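I have been meaning to write up our visit to Prutula for weeks, and now it's February and I still haven't, so I'm sitting down with a pot of tea to do it properly.

Prutula is the little tea room behind the old chapel, the one with 1833 carved over the door, and you would walk straight past it if you didn't know. My friend Seema Nigam had been telling me to go for ages (she has very firm opinions about cake, and I have learnt to listen). We got there just before eleven and had our pick of the tables, so naturally we took the one by the window with the squashy chairs.

I had the cardamom bun and Seema had the rhubarb crumble slice, and then we swapped halves, and then we each wished we had kept our own! The bun was soft all the way through, with that lovely crackly sugar on top, and not too sweet. I'm less sure about the hot chocolate — a bit thin for my taste, though it came in an enormous mug.

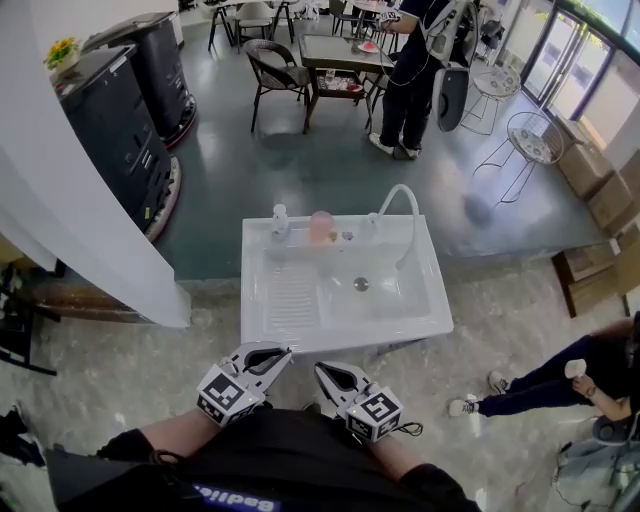 The other thing I must mention is the scones. They only come out of the oven at 2, and people do wait for them, so we ordered another pot and waited as well. They're tall and a bit lopsided, and you get a proper dish of jam with them, made by Aarti Negi, who runs the kitchen. She told us she fills roughly 100 jars every summer and always runs out before Easter. I came home with plum.

Parking is a nuisance, I'm afraid. We left the car up by Oltmanns, the garden centre, and strolled down the hill, and it was a pleasant enough walk, but it did feel a good deal steeper going back with two scones inside me. Seema wants to try the soup next time, and I've promised to bring my sister.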